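The Case for the Small Desk

8 September 2022
By Ea Damgaard

Office planning guides tend to treat desk area as a quantity to be maximized. The reasoning is simple enough: more surface holds more equipment, and more equipment supports more work. I think the reasoning fails at the second step. Past a fairly low threshold, additional surface is used for storage, and a horizontal surface is the worst storage a room can offer. Items on it have no fixed address, they cover one another, and retrieving the lower ones means moving the upper ones.

I spent 15 years laying out workrooms, first at Kandden and later for small clients in and near Kallville. The rooms differed a great deal. The complaints did not. People with large desks asked for larger ones, and people with small desks mostly asked for a better chair.

Load on a surface

A desk carries two kinds of load. The working load consists of the objects needed for the task in hand: a computer, a notebook, a document being read. The standing load is everything else. The working load is limited by arm reach and by attention, and it changes little from one clerical job to another. The standing load has no natural limit. It grows until it meets the edge of the desk or the patience of the person sitting there.

It follows that the useful measure of a desk is the area left over once the standing load has been subtracted. At Temba, where I reorganized the order office one May, the largest desk in the building had the least free surface of any of them. Its owner worked on a patch the size of a place mat and kept a keyboard partly on her lap. We replaced the desk with one half as deep. She objected for a week and then asked whether the old one could be taken out of the corridor.

The argument for shallow desks is often made on grounds of floor space, and I find that version weak. Floor space in Kallville is cheap. The stronger argument is that a shallow desk makes the standing load visible while it is still small enough to deal with.

The organizer as a boundary

The standing load cannot be reduced to zero. Bills arrive before they can be paid, and a stapler has to be somewhere. What can be done is to give it a volume and hold it to that volume. For this purpose I recommend one open mesh organizer with a drawer, placed at the back of the desk, and nothing else of its kind.

Mesh has a practical advantage over solid plastic or board. Its contents can be seen without opening it, so a full drawer looks full. A closed box hides its condition and for that reason tends to be filled with things that have already been forgotten. The opposite objection, that visible contents look untidy, is correct, and I consider it a feature of the method. An organizer that starts to look bad is due to be emptied.

Color matters slightly. A strongly colored organizer reads as a separate object against a wooden top, and the line between storage and working area stays obvious. Labels matter more, though strips of plain tape do as well as anything bought for the purpose. I have seen Skidbridge catalogs offer label systems that take longer to set up than the paper takes to file.

The computer should be sized to the desk on the same principle. A small netbook on a wooden table, with a mesh organizer behind it, leaves bare wood beside the keyboard, and that bare wood is the part of the arrangement that does the work. An open notebook goes there, or the letter being answered. When the letter has been answered the area is cleared again.

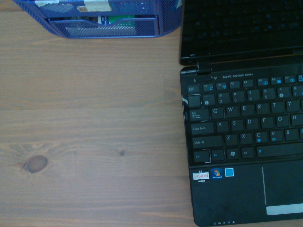

Objections

The first objection is that small computers are slow and their keys are cramped. For drafting, accounts and correspondence I have not found the speed to be a constraint. The keys are a fair point. Anyone typing more than 2,000 words a day should use a full-size keyboard and accept the loss of surface.

The second is that some work does need area. Drawings, sewing patterns and map sheets must be laid flat. I agree, and would put them on a separate table that is kept empty between uses. Combining a layout table with a writing desk gives a poor version of each, and the layout function is usually lost first, under mail.

The third objection is that the method depends on discipline. It does, to a modest degree. My own routine takes 3 minutes at the end of the day: papers from the surface go into the drawer or the recycling, the pen goes back, and the computer is closed. Once a month the drawer is emptied completely and only live items are returned. If it will not close after that, the fault lies with the filing cabinet and should be corrected there.

I would add a note on dimensions for anyone ordering furniture. A top 20 inches deep is sufficient for a netbook and a small organizer provided the wall behind it is flat. Check for baseboards and radiator pipes before ordering, and measure the organizer with its drawer pulled out.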